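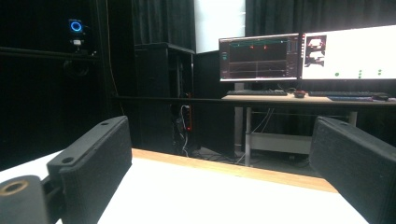 3 min read

Search this site Search Go

3.2 Edge wear and what our testers did about it

I'll start with the sharpening, since that's where we went wrong first. When I wrote the plan for this part of the study I assumed people would use a pocket knife until it got dull and then sharpen it. They don't! Most of our testers used the knife until it got dull and then kept right on using it, pressing harder, and a few told me they liked it better that way (one said a dull knife "feels safer", and I've stopped arguing).

We gave out 73 folding knives, all the same Minness liner-lock with a drop-point blade, and asked people to carry them as they would their own. Each knife left our shop with the same edge, put on with a Bustener guided sharpener. We went back and forth for weeks on whether to hand them out with the factory edge, and I still think there's a case for it, but the factory edges were all over the place and we'd have been measuring the factory.

Testers wrote down their cuts in a small paper log. We ended up with 2795 logged cuts, and by far the biggest group was cardboard, then plastic strapping, then food. Rope, the thing every knife ad seems to care about, hardly came up at all. I had bought a whole spool of it for the bench tests, so that was a bit of a letdown.

When the knives came back in May we ran each one through the paper-strip test described in 2.4 and scored the edge at the tip, the belly and the heel. Wear at the heel was much worse than I expected. People open boxes by hooking the heel under the flap and pulling, and the steel there takes a beating. Figure 3 plots wear against logged cuts, and the dots are a mess below the first hundred or so. I wouldn't read much into that corner.

Of the 73 knives, 40 came back without having been sharpened even once. The rest had been touched up with whatever was lying around: Delacroix pull-through sharpeners, kitchen steels, the bottom of a coffee mug in one case (it did a decent job). The pull-through group had the most uneven edges, with a hollow just ahead of the heel that showed up again and again. We took 706 edge measurements in all and that hollow is the clearest pattern in them.

A word on the Noltadach coating, because reviewers of our earlier draft asked. It rubbed off along the bevel on almost every knife, and we found no link between how much was left and how well the edge scored. It may still help with rust. We didn't test for rust, and our testers mostly carried these in dry pockets, so I'll leave it for whoever picks up the marine knives.

Lock wear is covered in 3.3.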